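Wir verwenden Cookies, um Ihnen die bestmögliche Nutzung des Forums zu ermöglichen. Mit dem Weiterlesen stimmen Sie der Verwendung zu. Einstellungen | Akzeptieren

Rechter Arm sackt beim Greifen kurz ab – Kabel oder Netzteil?

kranfuehrer_jo
Guten Abend in die Runde, ich lese hier schon eine ganze Weile still mit und habe viel gelernt, jetzt brauche ich selber mal euren Rat. Bei uns in der Werkstatt steht ein Aufbau mit zwei kleinen Armen, die Lebensmittelpackungen vom Tisch in einen Korb räumen. Wir nennen das Projekt Dratel, die Steuerung habe ich zusammen mit Florêncio Valente geschrieben, der leider gerade im Urlaub ist (und dem ich den auch gönne!).

Zum Problem: Der linke Arm läuft seit Wochen brav durch. Der rechte verliert mitten in der Bewegung für einen Moment die Kraft, sackt ein Stück nach unten und fängt sich dann wieder. Im Log steht dann »Bus-Timeout Achse 5«, mehr nicht. Manchmal geht es 40 Griffe lang gut und ich denke schon, der Spuk ist vorbei, und dann kommt es zweimal hintereinander. Gestern ist er so auf eine Packung heruntergekommen, dass die Naht aufgeplatzt ist, und ich hatte den halben Abend Krümel im Greifer. Das Netzteil habe ich schon gegen das vom linken Arm getauscht, der Fehler blieb rechts.

Damit ihr wisst, worüber wir reden, hänge ich ein Foto vom Aufbau an.
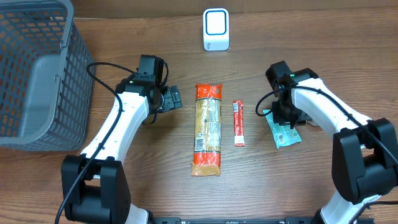

Dratel beim Einräumen, der rechte Greifer über dem türkisen Päckchen, links der Korb

Achtet bitte mal auf die Leitungen. Ich habe die damals mit viel Luft verlegt, damit nichts spannt, und bin mir inzwischen gar nicht mehr sicher, ob das so schlau war.

lötzinnliesl
Hallo Jo, schön, dass du dich mal zu Wort meldest! Ich tippe ganz stark auf das Kabel. Die Schlaufe am rechten Handgelenk läuft ja vorne quer drüber und dann auf dem Unterarm zurück zum Ellbogen. Jedes Mal, wenn sich das Handgelenk dreht, arbeitet da die Leitung mit, und irgendwann bricht innen eine Ader, ohne dass man außen etwas sieht. Ich hatte das an meinem eigenen Arm genauso und habe zwei Wochenenden lang in der Software gesucht, weil ich dem Stecker nicht zutrauen wollte, dass er mich so ärgert. Stell den Arm still, stütz ihn ab und wackel bei laufendem Log vorsichtig an der Schlaufe. Aber bitte nicht mit den Fingern am Greifer!

Baptista
Da möchte ich doch ein bisschen widersprechen, liebe Liesl, auch wenn du mit Kabeln meistens recht hast. Links hängt die lange Leitung in einem noch größeren Bogen über den Korbrand, und der Arm läuft. Wenn es nur an der Verlegung läge, hätte ich den Fehler eher dort erwartet. Ein Timeout auf genau einer Achse kann auch ein Servo sein, der bei Last kurz neu startet. Frage an Jo: Passiert es öfter bei schweren Sachen, also eher bei den Nudeln als bei den kleinen Päckchen?

kranfuehrer_jo
Nein, das ist ja das Seltsame, bei den Nudeln ist es mir noch nie aufgefallen. Die liegen allerdings fast immer in der Mitte, da muss sich das rechte Handgelenk kaum drehen. Je schräger ein Päckchen liegt, desto eher kommt der Aussetzer. Jetzt, wo ich es hinschreibe, klingt das schon sehr nach Liesl.

lötzinnliesl
:-)

drorwood
Ich mische mich mal wegen der Sicherheit ein, das kommt mir hier zu kurz. Ein Arm, der unangekündigt absackt und dann von allein weiterfährt, gehört abgeschaltet, auch wenn er klein ist. Was macht eure Steuerung nach dem Timeout? Wenn sie einfach die alte Zielposition wieder anfährt, habt ihr im dümmsten Moment eine Hand darunter, weil jemand gerade die geplatzte Tüte wegräumen will. Bei mir heißt Timeout: beide Arme halten, Meldung, und weiter geht es erst nach Tastendruck.

Baptista
Beide halten finde ich übertrieben, der linke kann doch nichts dafür. Man sitzt sonst den ganzen Tag an der Taste.

drorwood
Die beiden greifen auf denselben Tisch. Wenn rechts keiner mehr weiß, wo er steht, will ich links auch keine Bewegung haben. Da bleibe ich stur, nimm es mir nicht übel.

kranfuehrer_jo
So, ich war eben noch einmal unten, es ist jetzt kurz vor elf. Arm abgestützt, Log an, mit einem Holzstab an die Schlaufe getippt: Timeout, und zwar jedes Mal, immer an derselben Stelle kurz hinter dem Stecker. Ich bestelle morgen eine hochflexible Leitung bei Didier und lege sie diesmal mit einer ordentlichen Zugentlastung am Unterarm fest. Den Halt für beide Arme baue ich auch ein, unsere Steuerung fährt nämlich tatsächlich einfach weiter, und da ist mir beim Nachlesen schon etwas mulmig geworden. Baptista, den Servo behalte ich trotzdem im Auge, versprochen. Bis die Leitung da ist, bleibt der rechte Arm aus.

Baptista
Dann nehme ich den Servo vorläufig zurück. Schreib bitte, ob es mit der neuen Leitung auch bei den schrägen Päckchen ruhig bleibt, und grüß Florêncio!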